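Condition Report

The frame shop in Sornby closed its counter at four in April, and Seraina Steiner kept the hours after that for condition reports. She wrote them by hand, in pencil, one page to an object. A report gave the size, the support, the surface, the mount and the faults, in that order. It did not give the name of the sitter or the reason the object had been brought in.

Report 21 was a photographic print, loose, with a white border. The client, a Mr. Katayama, wanted it mounted between acrylic and a backing, fixed at the corners with screws, no adhesive. He had typed this on a sheet of its own and signed it. Under the signature he had added that the print must be removable by one person in under a minute.

Seraina considered the last requirement. Most clients asked for the opposite. They wanted a thing sealed, and they wanted it sealed for longer than they would be alive to check. The Trutar catalog, which supplied her hardware, sold a security screw for the purpose. It did not list a screw for people in a hurry.

She started with the acrylic. A sheet holds a charge when its film is pulled, and the charge draws lint from across a room, so she pulled the film slowly and waited. She wiped from the center to the edges with a damp cloth. She turned the sheet, wiped again, and tried it on the white board with a card beneath it to judge the margin. 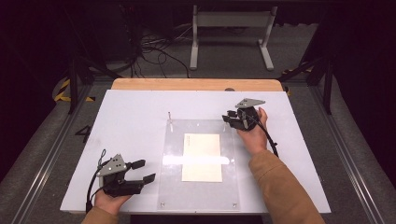
Trial fit on the white board, card under the clear sheet, screws at the corners.

The margin was good. The screws were not. Each wanted several turns, and a person removing them would spend the minute on the second corner. She wrote to Katayama and proposed a thumb nut. He answered the same evening that a thumb nut was acceptable and asked how much force was needed to turn it.

"Finger-tight," she wrote back.

"Whose fingers?" he wrote.

She read this twice. Then she went to the drawer and looked out the intake form for the print. Under age of client he had put nothing, as most did. Under address he had put Firnell, the residence on the hill above the ferry, second floor. She knew the building. She had delivered a mirror there and been asked to hang it low.

She changed the order. The new nuts had a wide head with a ribbed rim, and she tested each with her left hand, then with her left hand in a winter glove. Two were stiff. She ran them up and down the thread about 50 times until they moved like the others. In the report she entered this under Mount: hardware eased.

The print itself she left until last. She had expected a portrait. People who want to take a picture out of its frame usually want to touch a face, or read what is written on the back. She stood the acrylic on its edge with the print close behind it and looked for glare. 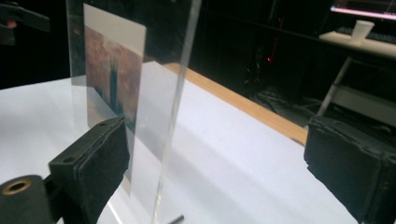
A report on a print has to say what the print shows, in one line, so that it can be told from other prints. Seraina sat over that line for some time. From the side, through the sheet, the colors were reddish-brown and rust, with a dark teal upright near the middle, and it could have been a door, or a person in a long coat, or water between two rocks. From the front it was no clearer to her. She wrote: color image, subject not determined. Then she turned the print over. On the back was one word in ink, 2000, if a year is a word, and below it in a different hand, Still here.

She did not enter either. The form had a box for inscriptions, and she left it blank and initialed the blank.

Katayama telephoned when the job was ready. He asked for the removal time. She told him she had done it in 29 seconds, gloved, using one hand.

"And putting it back?"

"I didn't time that."

He was quiet long enough for her to hear a cart go by at his end.

"No," he said. "That can take as long as it takes."

She wrapped the mount in two layers of tissue, marked the top, and put the spare nut in an envelope taped to the back. The delivery was on the second floor. She packed a low hook.

Contact the author | © All stories remain the property of their writers | Back to top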